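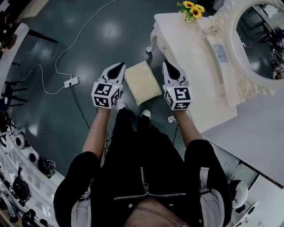 Both grippers down, one on each side of the cushion.

Jan 8, 2018

The club is back after the break, so I can write up where our entry stands. For anyone who hasn't read the older posts, I'm in the robotics club at school, and we're entering the student division of a contest called Clustis. The task this season is household tidying. The robot gets a room with things on the floor and has to put them back where they belong. Our entry is named Prelard. The arms are finished and bolted down, and the base still pulls to the left.

We decided in the fall to teach the arms from recordings of people doing the job with hand-held grippers. You hold one in each hand, do the task the way the robot would have to do it, and the markers on the cubes are used to work out where each gripper was. I was against it at first. I wanted to write the motions by hand like we did last year. After two weeks of hand-written motions that could pick up a box and nothing else, I stopped arguing.

The cushion is the object I've spent the most time on. A box has sides, and if you close on the sides it comes up. A cushion gives. Squeeze it too near the middle and it folds, and then one end sags and touches the floor again. The best way I've found is to come in low from left and right at the same time, stop just short, and then close both hands together. If one hand gets there first it pushes the cushion into the other one and the whole thing turns.

Things I've learned about recording, mostly by doing it wrong:

Put your feet where they're going to stay before you start. I used to shuffle in closer halfway through, and those runs are hard to use.

Check the cables. It's easy to step on one when you're looking at your hands. I lost a good run that way and had to restart the laptop.

Go slower than feels natural. My early runs were so quick that the arms couldn't have followed them even with perfect data.

Don't fix mistakes with your knee. I did this twice without noticing.

Shiny floors are a separate problem. Ceiling lights reflect in them, and our software from last year, which looked for edges, kept deciding that a reflection was an object. The new model seems less bothered by it, but we haven't tested enough to say. One of the other members wants to put a rug down. I think the contest room could have any kind of floor, so we should leave it alone.

Our goal is 1,000 usable runs over all the objects before the deadline in March. A usable run is one where the object gets picked up, placed, and let go with no dropped frames in between. We meet after school and each person can do up to 7 runs before their forearms get tired and the quality drops. It doesn't sound like much, but the grippers get heavy when you hold them out in front of you. We swap places after that and the person resting does the labeling.

The software side is simple for now. We wrote a small tool named Dirnenov that goes through a recording and marks where the jaws open and close. It gets confused when a marker cube tilts away too far, so somebody has to look at every file anyway. I'd like to fix this, but the base comes first -- there's no use in having good arms on something that can't drive in a straight line.

We trained a first version right before the break with the little data we had. It reached for the cushion and closed on air 3 times in a row, a bit too high each time. I think that's an offset in how we mounted the arms and has nothing to do with the recordings. I'm going to measure it again this week.

After that we start on towels, which I'm not looking forward to.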